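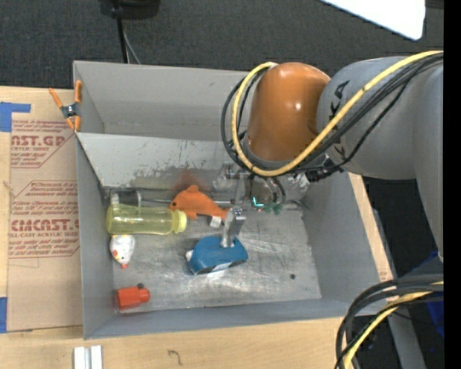

Adhiambo Biwott wrote back after the last report asking why a student club needs a whole term on picking things out of a bin, and whether the money wouldn't go further on a second competition entry. Fair. Trying to answer that below, plus the usual numbers.

Progress report, March
Bin picking project, Vuna student robotics club
To: Coughlan small grants
From: Farzad Jalali

Short version: on track, one thing late, no extra money needed this term.

Why the bin. The Botar challenge scores mixed picking higher than anything else. Toys, bottles, shiny bin floor, all jumbled. Last year we scored next to nothing on that part and did fine on the rest. A second entry would just lose the same points twice.

Where we are
Students have logged 514 pick attempts on the KUKA arm. 300 of those good, meaning lifted clear and put down in the right place. Rest are drops, misses, and a few where the arm stopped itself. Log sheets are with Ivana if you want them.
Bottles on their side are the worst. They roll. Toys with a fin or something sticking out go better, the finger has something to work against.
Glare off the metal floor still throws the camera code off. Yeshi Wolde's group is trying a matte liner next. Cheap fix if it works.
Cables: rerouted once already, will do again. The wrist joint pulls on them at full turn and we lost an afternoon to a loose conector.

Money
900 dollars granted. Spent so far on gripper fingers, clamps, acrylic sheet and the toys. Receipts attached seperately. Gripper parts from Biltton came in over the quote, so we bought fewer spares.

Late
Written safety guide for new members. Draft exists, Corentin Cordier has it, needs the e-stop section redone. You'll get it before the end of term.

Students
5 regulars on this part now, two of them new since January. Everybody takes a turn at logging, no one gets to only drive the arm.

Next
Liner test, then full runs against the clock with a fresh mix of objects each time. Adhiambo, come by any afternoon after 3:30 and pick what goes in the bin.

Farzad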